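Section 6. Recording your first demonstrations

By now the Rirkotel arm is clamped down and the leader handle is paired. I always start people on the tray task, because toy food and a sponge forgive a clumsy hand. I learned on it myself and I still go back to it every time I change a setting.

1. Set the tray within easy reach of the arm and put your objects on it. Leave finger-width gaps where you can.

2. Open the gripper all the way and bring it down over the tray slowly, watching the wrist view.
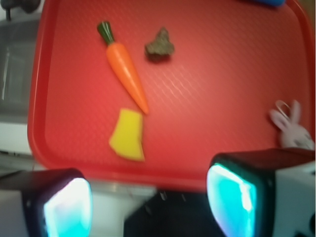
Do I need to put everything back in the same spot before each recording?
Shuffle things a little between takes, so the robot learns to look for the object instead of memorizing one place.

3. Squeeze the handle to record. I like takes of 18 seconds or less – past that I start to dawdle, and the robot picks up my dawdling too!

4. Check the side view before you save. If the arm hid the object the whole way through, toss that take.

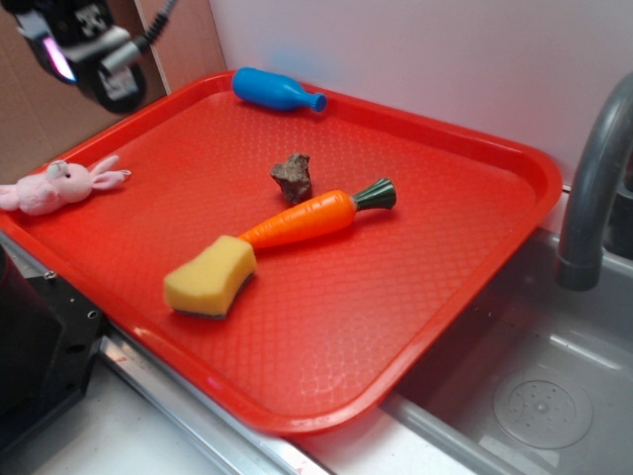 Fig. 7. Side view with the gripper raised over the tray.

Note: The Flinley software saves as soon as you let go of the handle. Hold on until the gripper is where you want it to end up.

5. Go down for the pick in one smooth motion. If you miss, back off and try again in the same take. I keep a few of those on purpose (they teach it to recover).
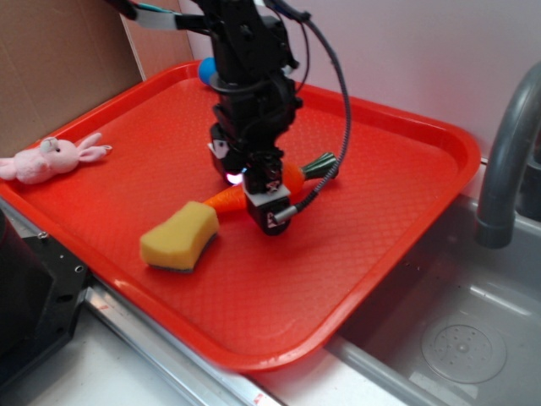

Once you have 58 good takes, stop and train before recording any more. I used to push on all afternoon and my last takes were always sloppy.

Caution: Keep your free hand away from the fingers while the handle is live.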